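# Commentary running ahead of pictures on the highlights feed (closed)

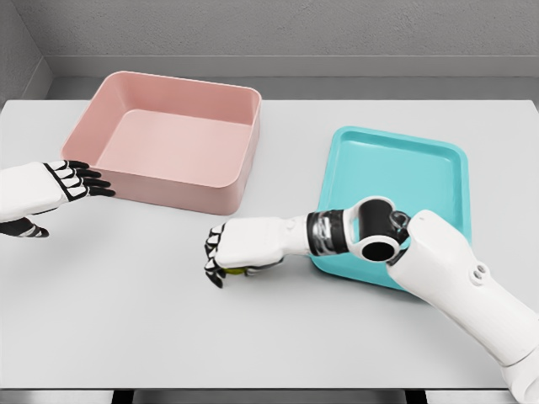 *5 min read*

**Raised by:** Mandla Dlamini, highlights edit, Plomthorpe
**Assigned to:** Ľubomír Kuruc, playout engineering
**Ticket:** 1695
**Affects:** Evening bowls highlights, international feed only
**Status:** Closed, one follow-up open

## Report

Commentary is ahead of the pictures on the international feed. You hear the commentator react before the bowl reaches the jack. It starts out fine and gets worse through the programme. By the last part it is bad enough that the Mimance desk rang us during transmission.

The domestic feed is fine. The file we delivered is fine on my machine in the edit, checked from start to finish on headphones. I have not changed the export preset since the start of the season.

Mandla

## Log

**14:10, Ľubomír**

Picked this up. Pulled the recording of last night's international output and the delivered file and put them side by side. Confirmed. At the top of the programme there is no offset I can measure. At the end of part one the commentary is 6 frames early. After the break it carries on from there and does not reset.

Mandla, can you tell me which commentary track went to international? I can see two in the project, one marked "clean" and one marked "clean new".

**14:25, Mandla**

"Clean new". The first one had the floor manager talking over the second end, so the commentary was laid again from the truck recording. Domestic uses the full mix, which was made before that.

**14:40, Ľubomír**

Thanks. That explains why only one feed has it, but not why your file plays correctly in the edit. I took the delivered file and played it straight out of the Krishnan server to the monitor in the test area, bypassing everything downstream. In sync all the way through. So the file leaves the server correctly.

Next in the chain is the Flarus box, which swaps the audio tracks for international and adds the second language when there is one.

**15:30, Ľubomír**

Ran the file through the Flarus box with last night's settings. Fault reproduced, same amount at the same points.

Things tried, one at a time, full part one each time:

- Restarted the box. No change.
- Moved to the spare input card. No change.
- Turned off the second language track. No change.
- Swapped "clean new" for the old "clean" track. Fault gone.
- Put "clean new" back. Fault returned.

It needs both the box and that track. The delay setting on the output is 45 milliseconds, as it should be, and it stays there throughout, so it isn't a fixed delay set wrongly.

**15:50, Mandla**

Is it something I did when I laid the track? I can send the project over. We have the semi-final to deliver tonight and it was built the same way.

**16:05, Ľubomír**

Please send it. Don't re-export the semi-final yet.

**16:35, Ľubomír**

Found it. The truck recording was made on the backup recorder, which was running on its own clock and was not locked to the rest of the truck. When you brought it into the edit, the software noticed and corrected the speed on playback. It did not write the corrected sound into the export. It passed the original sound through with a note in the file telling the player how to correct it. The Krishnan server reads that note. The Flarus box ignores it and plays the track at its own speed.

To fix tonight's programme:

1. Open the semi-final project and select the whole commentary track.
2. Render the track to a new sound file at the project rate. Don't use "link to original".
3. Replace the track with the rendered one and check the last ball against the pictures.
4. Export with the usual preset and turn off "pass through audio".
5. Send it to the test folder first, not the delivery folder.

**17:40, Mandla**

Done. The render took longer than I expected, about 3000 seconds for the full programme, as I had the graphics turned on as well. It's in the test folder. The last ball looks right to me.

**18:05, Ľubomír**

Played from the test folder through the Krishnan server and the Flarus box. Checked at the start, both sides of the break, and the closing interview. In sync at all of them. Moved to delivery.

**22:15, Ľubomír**

Watched the semi-final go out on international. No drift. The Mimance desk confirmed the same at their end. They would like a corrected copy of last night's programme for the daytime repeat.

**22:30, Mandla**

Corrected copy exported the same way and in the test folder.

**22:50, Ľubomír**

Checked and delivered. Closing this one.

## Follow-up

The truck's backup recorder needs locking to the main clock before the October events. Raised separately with outside broadcasts. Until that is done, render any commentary taken from the backup before export.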